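I had been promising myself a trip to the Flirnwood spring open house for two years, and this time I finally made it, mostly because my nephew joined the robotics club there in August and has talked about nothing else at dinner. Good parking tip: skip the main lot and go behind the gym. I did two laps of the main lot before a kid in a club T-shirt waved me around.

The robotics club has the old art room on the second floor, up past the trophy case and a very long mural of fish. It smells like coffee and warm plastic. There are 18 students this year, split into teams, and each team had a table and a poster and at least one person who was dying to explain things to you. I love that! I got handed a sticker before I was all the way through the door.

The first table I stopped at was the Hesetti team, the group doing a two-handed fruit project (they picked the name by pulling letters out of a hat, and they're very proud of it). The job they gave themselves sounds like nothing: get fruit onto a plate. That's the whole thing. Abelardo Espinoza, the teacher who runs the club, told me he tried to talk them into something with blocks because blocks don't roll, and they voted him down.
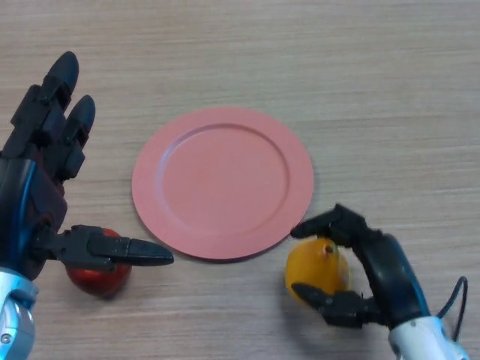
The Hesetti table: pink plate in the middle, apple on the left, and the right hand holding its fruit.

I stood there a good long while. The fingers are much more like fingers than I expected, with all those little joints, and you catch yourself bending your own hand along with them. A girl named Obi was running the laptop and she let me ask every dumb question I had. How does it know how hard to squeeze? (Long answer, there's a setting for each finger, they changed it a lot.) Do you ever get to eat the fruit? (No, and please don't ask, they had a bad week with some bananas.)

What I liked best was their logbook. It's a real paper notebook with a coffee ring on the cover, and every single try gets a line: which fruit, which hand, who was on the laptop, what went wrong. They were up to 488 tries. Lots of the notes just say "rolled." One page says "rolled, off table, under radiator, still there." I laughed out loud and then had to explain to a stranger what I was laughing at.

Obi said the hard part was letting go. Everybody on the team had worried about the grabbing, and they spent weeks on it, and then the first time they got the fruit to the plate the hand opened too fast and the thing went right over the rim. So they slowed the opening way down, one finger and then the next, and she showed me the spot in the notebook where the notes start getting happier. 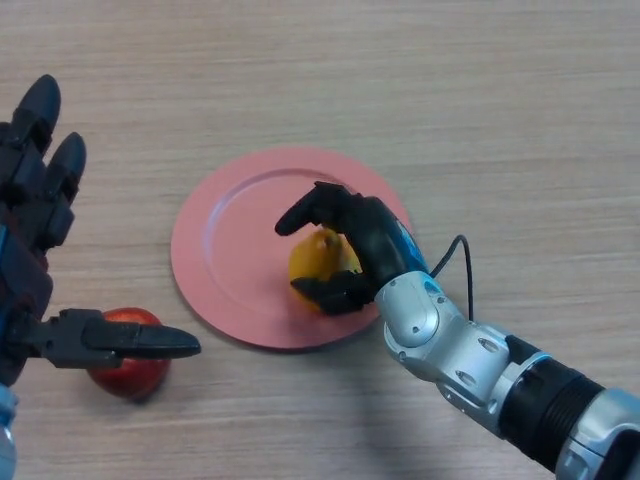 They've also been arguing about which hand should go first. Half the team wants the two hands to take turns and the other half wants them moving together, which looks cooler but means you have to plan so they don't bump. Mr. Espinoza stays out of it. He says they have until the regional show at Drindesora to settle it, and he's brought in Séverine Texier, a mom who used to program packaging machines, to sit with them after school and ask annoying questions. Her word, "annoying"! She was at the table too, and she and Obi got into a back-and-forth about plate position that went completely over my head.

I did make it to the other tables. The line-following cars were a hit with the little kids, and a team of ninth graders has a plant-watering thing that had soaked one corner of its own poster. The bake sale by the stairs is raising money for the Drindesora bus. They need $3,227 and the jar was getting pretty full when I left, and I can report that the lemon bars are worth the two dollars.

If you want to go, the club room is open to visitors again for the end-of-year show, doors at 4 p.m., and you don't need to have a kid at the school. Wear layers, the second floor is warm. My nephew's on the car team, by the way, and I've been told very firmly that I spent too long with the fruit.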